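Product Testers Wanted: Ponico Two-Arm Bench Kit
Posted 29 September 2022

Halliday is looking for small packing shops and repair businesses to try the Ponico kit before it goes on general sale. The kit is a pair of arms with grippers, a control box and the sorting software. It is meant for picking mixed items off a table and putting them into baskets.

Testers get the kit on loan for 90 days. We deliver and set it up anywhere within 106 miles of Stondville.

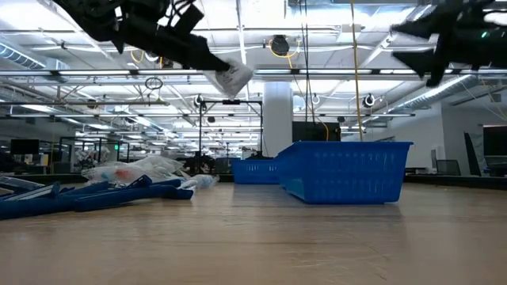
You will need a sturdy table, a grounded outlet and one person who can spend up to 10 hours a week with the kit. No programming experience is required. Setup training is one day at our Gredthorpe shop, lunch included.

We ask for a short written report every two weeks and a phone call at the end. Bad news is welcome. Testers may buy their kit at a reduced price afterward.

To apply, send us your business name, your table size and a list of what you handle most. Bagged goods are of special interest. Mark it Ref. 131.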